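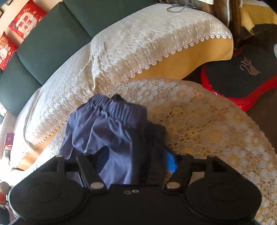 图1:夹爪夹着一条深蓝短裤,下面是蕾丝桌布

机器做家务到底行不行了?进来吵 | 家用自动化版

楼主 柚子皮不苦 2019-04-02
先说我的看法,衣服这关还没过。短裤夹起来不难,难在后面,抓成一团了你得找到裤腰在哪,再抖开,再对折。人一秒的事。料子又薄又滑,换个角度形状全变了。
想听听做过的人怎么说

2楼 老螺丝
车间都没搞定软料,家里更别想。我们厂上料钢件,一个班1,000件没问题,换成布袋子,趴窝

3楼 Virág
不同意楼上。软料看你要求多高,扔进筐里就算收拾的话现在就能做。叠成豆腐块那是另一回事。

4楼 老螺丝
回复3楼:扔筐里我家娃也会,还用买机器?

5楼 柚子皮不苦
哈哈。再来一张,地上的,这个我觉得更难
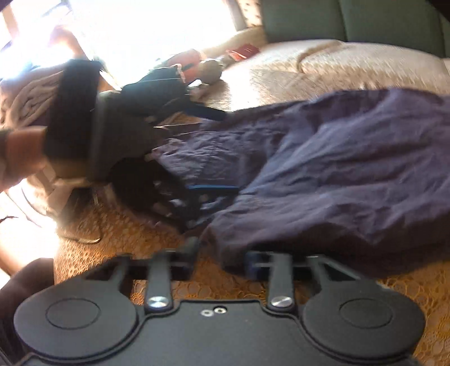
图2:地毯上一大块深色布料,旁边黑包的带子有只手拽着

6楼 夜班喝豆浆
这种我投不行。布压着包,包有带子有扣,先拿哪个?拿错了一拽全带走。地毯还是花的,识别估计也够呛

7楼 Réka Somogyi
我在Kosuteo做过夹具,说两句。两指夹爪抓布,夹得住不等于夹得对,一次夹起几层你根本不知道。我们当时试毛巾,10次里7次能提起来,能叠好的2次。而且是平桌面,单条毛巾。地上这种没敢试。

8楼 老螺丝
10次成2次,这还聊啥

9楼 Virág
那是叠。提起来有7次呢,分开看行不行。。再说又不是所有家务都要叠,床上那本红的小册子,收进抽屉,这种硬东西我觉得没问题

10楼 夜班喝豆浆
本子平躺着的,贴着床单,指尖伸不进去啊。你拿筷子夹张银行卡试试

11楼 Virág
推到床边再夹。好吧床罩是有点毛,推起来可能带着走,这个我收回一半

12楼 柚子皮不苦
@Réka Somogyi 想问下指尖贴软胶有用没?我看有人说Plikcombe那种软垫抓薄料好一些

13楼 Réka Somogyi
有用,摩擦大了不打滑。但是分层还是分不开,有时侯反而粘两层。七月份我们会再测一轮,有数据了贴上来

14楼 路过的Berkley
扫地归扫地机,衣服归我妈。完毕

15楼 老螺丝
楼上去自己叠!
七月等数据,先收藏了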